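Community Visits | 2 min read

Notes from the August Open Day at Goline

I had the privilege of attending the August open day at Goline, at the invitation of Necati Sönmez, who directs the demonstration program there. The event was well organized, and I wish to record my thanks to the staff for their patience with visitors of every age.

The morning session opened with a short talk on how household tasks are taught to machines. Mr. Sönmez explained that a person first performs the task with a pair of hand-held grippers, and that the recorded movements are later used to train a robot arm. The printed markers on the grippers allow their position to be followed as they move. We were then invited to stand along the wall and observe the work on shoes and cables.

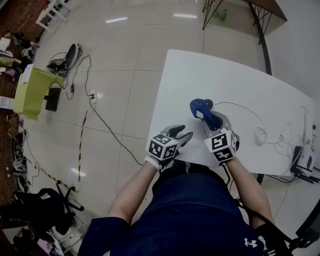 Questions were taken throughout. A retired schoolteacher asked how many times one task must be repeated, and was told that the team had completed 98 recordings of it in the preceding month. Another guest wished to know whether the operators grow tired. They do, and they change places every 56 minutes under a schedule that Mr. Sönmez described as strict.

After lunch, six of us were permitted to try the grippers under supervision. I found the task considerably harder than it had appeared. One must learn to do without the fingertips, and my own attempt to pick up a shoe by the heel required several tries. The younger guests did far better.

The afternoon closed with a presentation on the Esteban project, which concerns the sorting of laundry. I regret that I had to leave before the discussion ended. Readers who wish to attend the next open day should write to the Goline front office well in advance, as places are limited.

Related posts
A Morning at the Jakby Workshop
Wiris Lecture Series: A Summary
On Teaching Machines to Fold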